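Notebook, November, 7:40 a.m.

Second week of the drop-off trial at Groven, and I'm writing this up before the kids get here or it'll never happen. We have 18 families on the list now, 11 of them with an au pair or sitter doing the morning run, so most of what I'm testing is how the handover goes when Mom or Dad isn't the one at the door.

What I changed: the goodbye card. Last week's version had four steps and the little ones got stuck on step three (hang up coat, obviously, zippers!). New version has 2 steps, hug and wave. I laminated them on the old Guillot machine, which ate one and then behaved itself.

Lợi Bùi timed the handovers for me yesterday. Longest was 11 minutes, a boy who wanted to show his sitter every single cubby. I'm fine with that one. The tears at the coat hooks are what I want shorter.

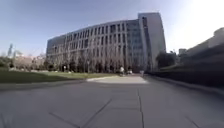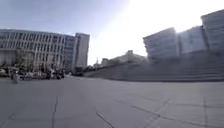 Big gray paving slabs and the buildings beyond them. 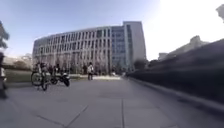
Also tried the picture schedule from Lusance. Too many pages (33, who has the time?) so I pulled out the morning ones and clipped them to a ring. The sitters liked having it in their pocket. One asked for a set to use at home before breakfast, so I need to copy those tonight.

Things that still bug me: the sign-in sheet is too high for anyone pushing a stroller, and we keep running out of pens. Wadusbridge does theirs on a clipboard by the door and I think I'll steal that.

Lợi, if you read this before I see you, could you time the hooks separately from the door? Start when the coat comes off. And please don't use the blue stopwatch, it sticks.

To do: copy ring cards, move sheet, buy pens, ask the sitters which mornings they'd like to come in early for a practice run.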